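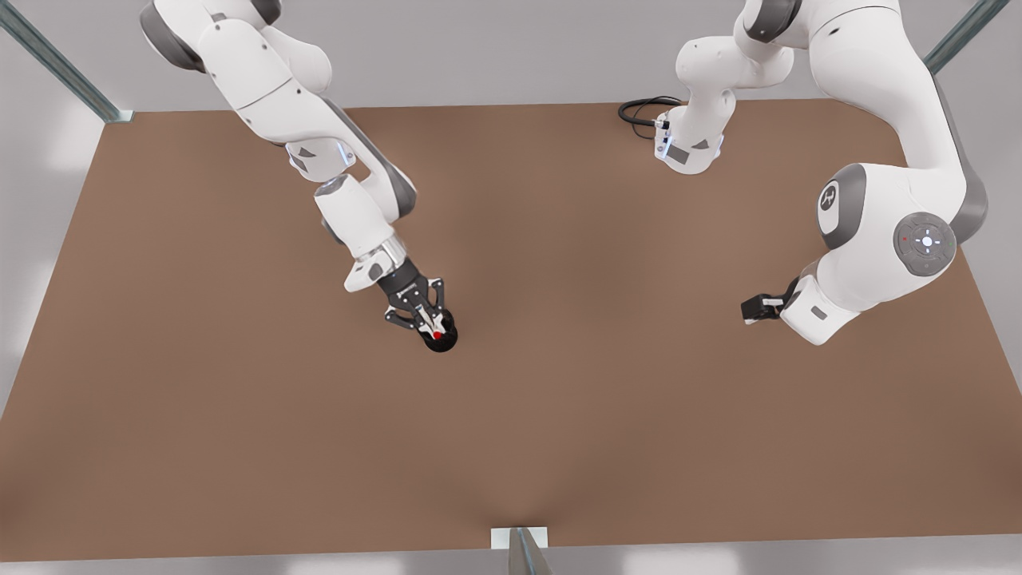
Rendered work surface, two arms, one small black object.

2019-10-11
Posted by Rosalie Lanz

I moved the basement dehumidifier onto its own circuit last month and finally have enough readings to write down. The house is in Starkport, on the low side of Clurkmont Road, where the water table sits close to the slab from the first fall rain until spring. The basement is 814 square feet, unfinished, with block walls and a floor drain that nothing had been connected to for years.

The unit is a Nenura with a built-in pump. I run it with the pump disabled and a gravity hose to the floor drain. The pump is fine, but it is one more part to clean, and the hose has a steady drop along its whole length. If you do the same, check the hose for sags. Mine had a low spot behind the water heater, and water standing in it was enough to back up the tray and trip the full-bucket switch. Two hose clips on the block fixed it.

The setpoint took longer. I started at 45 percent relative humidity and the compressor rarely shut off. At 50 it cycles, and the north wall still reads dry with a pin meter at the mortar joints. The display on the unit is not useful for this. It samples air at the intake and reads 4 points lower than a hygrometer on the far shelf. I calibrated the hygrometer with the salt test - table salt, a few drops of water, sealed bag, overnight - and it should settle at 75 percent. Write the offset on a piece of tape and stick it to the back.

Xuân Đào, who did the wiring, asked why I was logging relative humidity at all when the slab temperature changes so little. She has a point. Dew point is the better number for deciding whether the floor will sweat. If the dew point of the air is above the surface temperature of the slab, you get condensation, whatever the percentage says. I now log both, plus slab temperature from a probe taped under a scrap of foam board.

The other change was closing the windows. I used to open them on mild days, and in October that seemed reasonable. The log shows the basement dew point following the outdoor one within 2 hours, and then the machine spends the night pulling it back down.

Still to do: clean the coil, replace the gasket on the bulkhead door, and find out where the damp patch under the stairs comes from. It does not track rainfall, and the supply line above it is dry to the touch. Đào thinks it is the old cistern pipe. I will open the wall when the storage shelves are moved.

3 comments | 2 shares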